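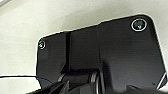 **kabelsalat39:** Der Pleneo-Greifer ist da, und ich bin echt begeistert! Vier Abende habe ich jetzt damit gespielt, das Ding regelt so fein, dass ich rohe Eier umsetzen kann. Das schwarze Gehäuse wirkt schön schlicht, die dicke Inbusschraube oben an der Ecke mag ich sehr, weil ich die Winzlinge am alten Dalton ständig rundgedreht habe. Gekauft als Bausatz, mit Handgelenkkamera.

**Phuthong:** 2.274 Euro für einen Bausatz? Dafür hätte ich gern gefettete Gelenke. Meiner hat ab Werk gequietscht.

**kabelsalat39:** Bei mir quietscht nix. Welche Firmware?

**Phuthong:** Die alte. Daran liegt's aber nicht, das ist Mechanik.

> ich bin echt begeistert

**L_Kerslake:** Ich auch, aber beim Kabel würde ich aufpassen. Meins lief so nah am Greifer, dass es bei 90 Grad Drehung gespannt hat. Jetzt mit Schlaufe, läuft super :)

**kabelsalat39:** Guter Tipp, Lorraine! Probier ich heute noch.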